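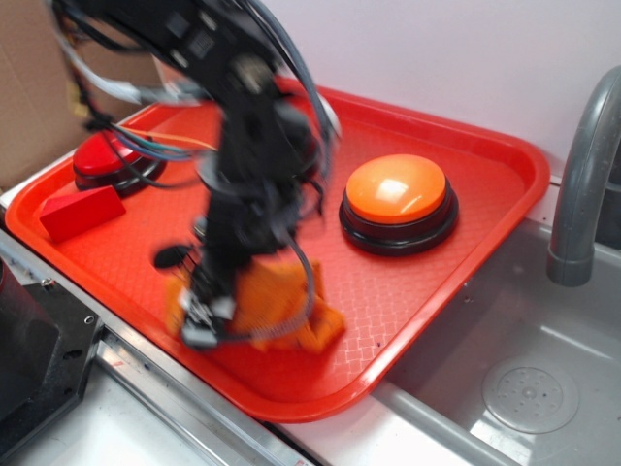 *Gripper on the orange cloth, red tray, Ostville robotics club open day*

I got to the Ostville open day a bit after lunch and went straight to the student arms, which were set up right by the sink - wires everywhere, my kind of room! The club has 30 members now, and 2 of their teams are going to the Zekirden meet in December. The cloth task is the one they kept grumbling about (blocks are easy, they told me, fabric folds however it likes). I stayed for about 200 questions, most of them mine, and missed the bus back to Rainer. Going again next year, and bringing my nephew.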